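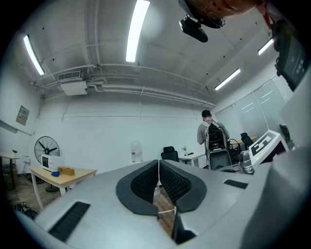

Suelo de madera, una pantalla oscura en la esquina y dos dedos negros con una separación estrecha entre ambos.

Hilo sobre legumbre en olla de presión. Hoy, garbanzo seco sin remojo. Tema recurrente en los mensajes, lo dejo por escrito.

1/ Material: olla Kemmont de 6 litros, válvula de dos posiciones. Siempre la posición alta. En la baja el garbanzo pequeño sale bien, pero el grande queda con el centro harinoso.

2/ Cantidad: 516 g de garbanzo Orakzai, pesado en seco. Agua hasta cubrir tres dedos por encima. Nunca más de la mitad de la olla, la legumbre crece y la espuma tapa la válvula.

3/ Sal desde el principio, 6 g. Lo de que endurece la piel no lo he visto en ninguna tanda. Salando al final el caldo sabe y el grano no.

4/ Bicarbonato: solo con agua dura. Una punta de cuchillo. Con más, sabor a jabón y pieles sueltas por toda la olla.

5/ Tiempo: unos 83 minutos de principio a fin, contando subida de presión y despresurizado natural. Abrir la válvula de golpe revienta el grano. Para hummus da igual, para cocido no.

6/ El lunes repetí con garbanzo Rultano, calibre menor. Mismo procedimiento, quedó pasado. Para ese hay que acortar; todavía no tengo el tiempo afinado y no voy a dar una cifra a ojo.

7/ Caldo: no se tira. Colado y reducido a fuego medio sirve de base para espinacas o para un arroz. Congelado en envases Rustar aguanta 3 meses sin problema. Dejar hueco arriba, se expande.

8/ Pregunta de ayer: ¿laurel y cebolla dentro? Laurel sí. La cebolla, entera y pelada, se retira al abrir. El ajo prefiero añadirlo en el sofrito, a presión pierde casi todo.

9/ ¿Y el pimentón? Fuera de la olla, al final, con el aceite templado. Si se quema amarga y hay que empezar el sofrito de nuevo.

10/ Alubia blanca: otro hilo. La piel es más fina y la posición alta la rompe. En mayo hice varias pruebas y tengo las notas a medio pasar.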